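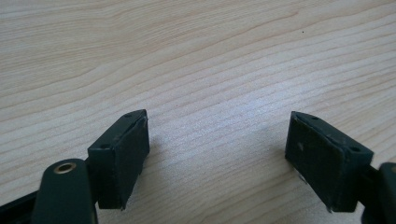
By Dilwyn Wogan
Reviewed by Lina Saliba
Last revised 27 Nov 2019
Category: Robot software / Perception / Grasp estimation

Grasp state estimation is the part of a manipulation program that decides whether a gripper is holding something, and if so, how well. It sits between perception and control. The planner asks for a grasp, the controller closes the fingers, and the estimator reports a result that the planner then treats as fact. Much of the trouble in the field comes from that last step.

The term is used loosely. Some authors mean a yes-or-no answer. Others include the position of the object between the pads, the force on it, and a forecast of slip. This article uses the narrow meaning unless noted.

Inputs

Most estimators work from finger opening, motor current, a camera near the fingers, or a mixture of these. Finger opening is the oldest and cheapest signal. If the fingers stop before they meet, something is presumed to be between them. The rule fails on thin goods such as paper and cloth, and it fails in the other direction when a finger binds in its joint.

A camera mounted close to the fingers gives a richer signal and a different set of errors. Its view is dominated by the same few things at all times: two finger tips, the pads on their inner faces, and whatever surface lies behind. An open gripper over a bare wooden tabletop looks like an easy negative. It is often handled badly. Wood grain supplies long, strong lines that an edge-based method may take for the outline of an object, and a bright reflection on the surface can be segmented as a region of its own. The shadows of the finger tips move with the gripper, which is also how a held object would behave.

Scuffs and dust on the pads cause a related fault. A model trained on clean pads may read a pale mark on the rubber as contact with something small. Cleaning the pads before each run hides the fault without curing it.

The empty class

Training sets for grasp estimation are built mainly from successful grasps. Empty frames are dull to record and are commonly trimmed as idle time. The resulting model has seen many kinds of object and very few kinds of nothing. Published accuracy figures rarely show this, since the test set has usually been trimmed in the same way.

The Kakari test list, drawn up by Rami Karaki, was an attempt to correct the balance. It holds 159 short sequences in which the gripper is open and empty over ordinary surfaces, and the only correct output is "no object" from start to finish. Karaki's notes describe it as a list of ways to be wrong about a table. It has been criticized for containing no closed-and-empty sequences, a fair complaint. A gripper that closes on air and reports success is the costlier failure.

Software

Runero is a rule-based estimator that compares finger opening with commanded force. It has 2 settings, both thresholds, and can be read through in an afternoon. Its supporters say that its mistakes are easy to trace. Its mistakes are also frequent on soft goods.

Avau replaces the thresholds with a learned image model and returns a confidence value with each answer. The documentation calls this value a probability. No calibration data has been released to support the word, and users should treat it as a score until some is. Zdzisław Głowacki has argued that the model leans on the distance between the finger tips in the image and makes little use of what lies in the gap. If he is right, Avau is measuring finger opening by an expensive route. The developers dispute this, but have not released a test with the opening held fixed.

Chamoun is a wrapper that runs both and takes a vote. With two voters and frequent ties, the outcome depends on the tie-breaking rule – by default, Avau wins. The setting is described in one line near the end of the manual.

Evaluation

Lina Rawashdeh proposed in March that any reported result should come with 3 numbers: the error rate on full grasps, the error rate on empty ones, and the delay before the answer settles. Few reports give the last. An estimator that is correct after the arm has already moved off is of little use to the planner, though it scores perfectly in an offline test.

Whether image-based estimation beats a well-tuned opening threshold on rigid objects remains unsettled. Claims that it does generally compare against an untuned threshold.

See also
Slip detection
Force control
Camera calibration, hand-eye
Negative sampling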